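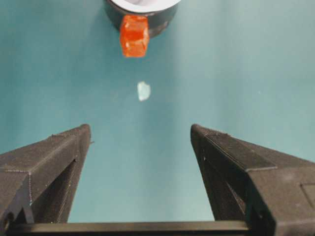 Wrist camera view, fingers open, orange cube and scrap on mat.

Zireo cell 3, Larndale
Gripper and mat check, Jul 14, 2021

Fingers, tips: OK. Small nub on left tip, trim at next service.
Fingers, surfaces: Light specks, left more than right. Wipe down.
Crossbar screws: OK, torque marks line up.
Mat: FAIL. Pale scrap between the fingers. Remove before homing.
Wrist cable: OK, 2 ties replaced in April.
E-stop: OK, both buttons.
Camera view: OK, both tips visible.

Spare fingers are on order from Wendbridge. Recheck mat after cleaning.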